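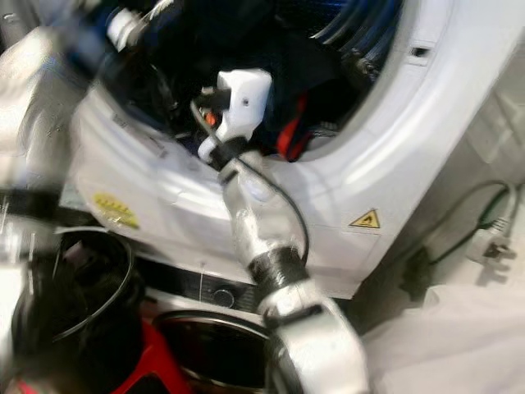
Giruvden, August 30, 2025

The second arm went back on in May, and most of the summer since then has gone into one job, getting dark laundry out of the top machine. I picked laundry for the same reason everyone does. I have a lot of it and it doesn't break when you drop it.

For anyone new here, the build is two white arms with grippers on a base I put together at the Osurero workshop. I called the project Trullico when it was a single arm on a bench and the name stuck. The machines are stacked, so one drum is high and one is low. That turned out to be the hardest thing about the whole setup. A pose that gets a gripper over the lip of the upper drum puts the elbow right where the lower door is, and I spent two weekends moving the shoulder mounts before I had a reach I could live with. They ended up 40 mm further apart than in my drawing.

Dark clothes are a problem of their own. Black on navy inside a dark drum gives the camera very little to work with. Anything with a red strap or a stripe on it gets found first, and a plain black shirt gets found last or gets dragged out by accident with something else. I tried turning up the exposure. The clothes improved and the front panel of the machine went to solid white, so I lost the rim. For now I run two exposures and use the bright one only for what is inside the opening. It's slower but it works.

Raluca Matei, who has the bench next to mine, suggested I stop trying to recognize garments at all. Her idea was to find the highest fold, pinch it, pull, and see what comes. I didn't like it because I had already written a lot of code for the other approach. I tried it anyway and it did better on the first evening. The garment code is still in the repo but nothing calls it.
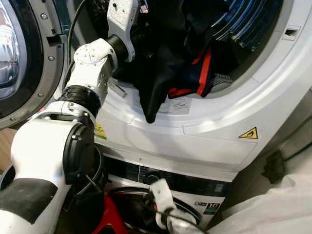
The pull is where most of the tuning went. If the arm goes straight back, the cloth catches on the lower rim and stretches, and the wrist motor hits its current limit. If it lifts first and then goes back, the top piece usually comes clear. I added a short sideways wiggle for when the current climbs too fast. The wiggle is three lines of code and probably the most useful thing I wrote all summer.

Cables are next. The one to the gripper runs down the outside of the arm and needs enough slack for the wrist to turn all the way. Too much slack and it can snag on a door. I have tried clips, spiral wrap and a strip of elastic. The elastic was best but it wears out. I'd like to route the cable inside the forearm, and that means reprinting the part and taking the wrist down again, so it will wait.

Some numbers from the log. I ran 300 pulls on the current settings. 82 percent came out with one piece in the gripper. Most of the rest were empty grabs, where the fingers closed on nothing or slid off a seam. There were 7 where I had to hit the stop button, all of them with something long wrapped around the gripper. Sleeves and drawstrings are the worst.

I also changed the finger pads. The old ones were cut from a rubber sheet and got linty after a couple of loads. The new ones are silicone from Anghel, the little parts shop by the station, and they wipe clean with a damp cloth. They are a bit thicker, so the closing distance had to be set again on both grippers. If you copy this, do that before you mount the pads, with the fingers off the arm.

Still to do: the lower drum with the left arm, a proper bracket for the stop button, and some way to notice a sock that has stayed behind at the back. I check for those by hand at the moment. The config files are updated and the drawing for the shoulder mounts has the new spacing.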